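Notebook: glaze tests, Cletside workshop
October 3, 2025

Cone 6 oxidation, second firing of the Husau celadon. Batch is 500 g dry. 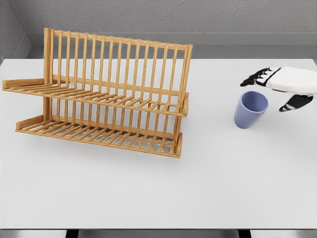

Sieved twice through 80 mesh. Specific gravity came in at 1.465, a bit thick, so I thinned it before dipping. Dip time five seconds on the tiles, same on the mugs.

Bisque ware was from the Bunnag stoneware, wiped with a damp sponge and left overnight. Kiln schedule unchanged except for a slower cool through the top end.

Results:
Tiles on the middle shelf are even in colour, slight pooling in the texture. Bottom shelf is greyer and a little dry at the edges. Suspect the lower element, not the glaze. Cone pack down there was only half over.

Pinholes on tile 62, handle side of one mug as well. Both were glazed last, when the bucket had settled. Stir between pieces.

The Rusance white over celadon ran to the foot. Keep the overlap to the rim and put a cookie under anything with two coats.

To do: check element resistance, mix another 500 g with the bentonite added to the water first, refire the grey tiles on the middle shelf. Kiln wash is flaking on the bottom shelf, scrape and recoat.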